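Zukdale Household Furniture Survey: Data Card

Version 2, released 2020-04-19

Summary

The Zukdale Household Furniture Survey is a tabular dataset on the purchase, use, repair and disposal of tables and desks in private homes. It contains 384 household records gathered by paper form in the municipality of Zukdale and the neighboring district of Gudeta. The survey is maintained by the Bilorov Institute for Housing Studies, which is responsible for all corrections and future releases.

Contents of the release

households.csv holds one row per household, with a household key, district, dwelling type, number of residents and length of tenancy.

tables.csv holds one row per table or desk. Each row carries the household key, so that the two files can be joined. A household may appear in this file more than once, or not at all if it reported no tables.

codebook.txt lists every variable, its permitted values and the wording of the matching item on the form.

All files are encoded in UTF-8 with comma separators. Missing answers are left blank. The value 9 is used in coded fields where the respondent marked "do not know" and should not be treated as a number.

Collection

Forms were delivered by mail to 300 addresses in Zukdale, and further forms were made available through public offices in Gudeta. Respondents completed the form without assistance and returned it by prepaid envelope. Household records from the two districts were collected under different procedures and should be analyzed separately wherever the district is of interest.

The field surface_tone records the color group of the tabletop as judged by the respondent. Permitted values are white or off-white, light wood, dark wood, gray, black and other. The field surface_finish records whether the top is matte or glossy. Respondents were asked to answer for the top only and to disregard legs, drawers and any cloth or covering in regular use.
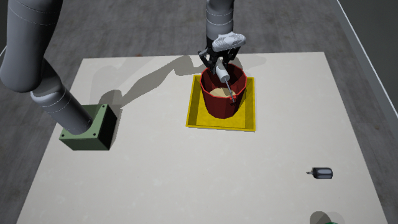 Figure 1. Off-white tabletop with a smooth, matte surface (computer rendering).

Tops with more than one color were assigned to the group covering the larger area. Where a respondent marked two groups, the entry was coded as "other" and the original answer was kept in the field surface_note. Spelling in this field has been left unchanged, apart from the removal of names and street addresses.

Changes from version 1

The field age_years has been replaced by age_band. Exact ages proved unreliable for inherited furniture.

Duplicate forms from the same household have been merged. The later form takes precedence.

The dwelling type "annex" is now included under "other dwelling."

Known limitations

Rented homes in Gudeta are underrepresented. Repair costs were reported from memory and include both paid work and materials bought for home repair. The data do not support estimates for any area outside the two districts.

Terms of use

The dataset may be used for research and teaching, provided that the source is cited. Users may not attempt to identify any household. Preparation scripts are distributed separately in the Zumon package and are covered by their own license.

Suggested citation

Bilorov Institute for Housing Studies. Zukdale Household Furniture Survey, version 2.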